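Table Tennis Help > Equipment > Bats and cases

Zip on a bat-shaped case sticks at the top curve, and is the case bad for the rubbers?

Posted by Koltstead_B

I have a soft case in the shape of a bat, black at the rounded end with a red section lower down and a mesh pocket beside the red part. It holds one made-up bat. The zip runs freely along the straight part by the handle, then binds where it turns over the top. If I pull harder the tape puckers and the slider stops altogether.
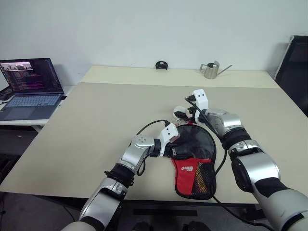 I have tried pencil lead on the teeth, which helped for one evening. The case lives in a sports bag between club nights and goes on top of everything else, so it isn't being crushed. The bat is 70 grams of blade with sponge rubber on both sides, nothing unusually thick.

Two things I would like to know. Is there a correct way to open and close these without straining the zip? And should the bat have a film over the rubber inside the case, or is the lining enough? The old case I had from Foulkes was a plain rectangle and never gave any trouble, but it took up half the bag.

Shahab Sharifi

A curved zip binds when the two tapes are at different tensions. On a paddle-shaped case the lid is usually the more flexible half, so it sags inwards and the slider has to drag it back into line. Do the following.

Lay the case flat on a table, handle end towards you. Put one hand on the rim just ahead of the slider and hold the lid edge up to the height of the base edge. Move the slider with the other hand in short lengths, shifting the holding hand along each time. Pull along the line of the teeth. Most people pull towards themselves, and over the top of the curve that is sideways to the teeth.

To open it fully, run the slider all the way round before lifting the lid. Lifting early puts the load on the last few closed teeth, and those are the ones that separate.

Pencil lead is fine but it doesn't last. Use a dry wax stick, or a plain candle stub, on both rows, then run the slider up and down several times and wipe off the excess. Don't use oil or silicone spray near rubbers. If the slider still sticks, check the seam allowance inside for loose thread. That was the fault on two of mine.
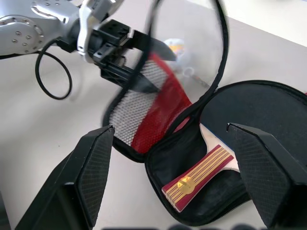
On your second point, film matters more than the case does. A padded lining will pick up dust and shed it onto tacky rubber, and any moisture left from wiping the bat stays in there with it. Clean the rubber, let it dry for 3 minutes, apply the film, then put the bat away. If your case has a net pocket inside the lid as well, be careful what touches what. A diamond weave like that one will print its pattern into soft red rubber if the two are pressed together for long enough, and I have seen the marks still there after a week. With film between them there is no problem. A bit of card cut to the shape of the blade does the same job.

Lorraine Bainbridge

Agree about the wax. I would add that the position of the bat makes a difference. If the handle isn't pushed right down into the narrow end, the blade sits high and pushes the rim out at the top, exactly where you say it sticks. Try closing the case empty. If it closes cleanly, the zip is sound and the bat is the problem.

Spare balls in the case will do the same thing. Put them in a separate tube.

arnside_lefty

just get a new one, mine was cheap and its been ok since August. never used film either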